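The Plain White Cup Does Not Need Saving

Every few months somebody sends me an article explaining that the way I drink coffee is wrong. The latest came from my brother-in-law, who had paid 70 dollars for a double-walled tumbler from a company called Zovura and wanted company in the decision. The tumbler keeps a drink hot for hours. I asked him when he had last needed a drink to be hot for hours. He works from his dining room, eleven steps from the kettle.

I have been suspicious of the cup business for a long time. I spent nine years buying tableware for a chain of lunch counters, and in that time I sat through presentations on rims, handles, glazes, weights and "hand feel." Lolleo sent a man with a foam-lined case who handled his samples as if they were eggs. Akyol had a chart. The chart said a curved inner wall released more aroma, and when I asked who had done the smelling, I was told it was an internal panel. We bought the cheapest thick white ones they had and replaced them when they chipped. In nine years I got one complaint about a cup, and the complaint was about lipstick.

What do people want from a cup? They want it to stand up when they put it down. They want a rim that doesn't feel like a blade. They want to see whether it's clean, and for that white beats everything. I have never trusted the fashion for dark glazes on the inside. A charcoal interior will hide last Tuesday's tea until you are halfway through today's.

The white cylinder with a thick rim does all of this and has done it for generations. It looks right on nearly any surface, too. People fuss over matching mugs to counters, and then you see a plain one sitting on a black tabletop among a lot of metalwork and it looks perfectly at home.
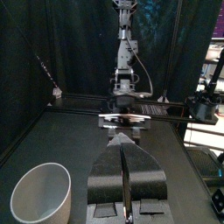

A white cup with a thick rim, on a black tabletop.

The thick rim is the part the design people keep trying to take away. Thin is supposed to be refined. Benoît Carré, a potter I used to buy a few bowls from each December, argued this with me for years. A thin lip, he said, puts the coffee where it belongs on the tongue. Maybe so. I own two of his thin cups and I use them when he visits. The rest of the year they sit at the back of the shelf and I worry about them whenever I reach for the sugar.

I will give the other side its due in one respect. A cup without a handle can be miserable with something scalding in it, and a heavy one takes a while to warm through, so the first inch of coffee pays for the pottery. Rinse it with hot water first. It takes a few seconds and you don't need an app. Drolari sells a heated base with an app, and I know this because my sister-in-law bought one to go with the tumbler.

She also showed me a survey claiming that out of 900 coffee drinkers, more than half felt their current mug was "holding them back." I would love to see how that question was worded. I suspect that if you asked the same people whether their spoon was holding them back, a fair number would say yes to that as well.

My own cupboard has six white cups, bought used from a diner that was closing, for about 40 dollars with the saucers thrown in. I gave away the saucers. One cup has a hairline crack that has been there since the day I brought it home, and I keep meaning to do something about it. It's the one I used this morning.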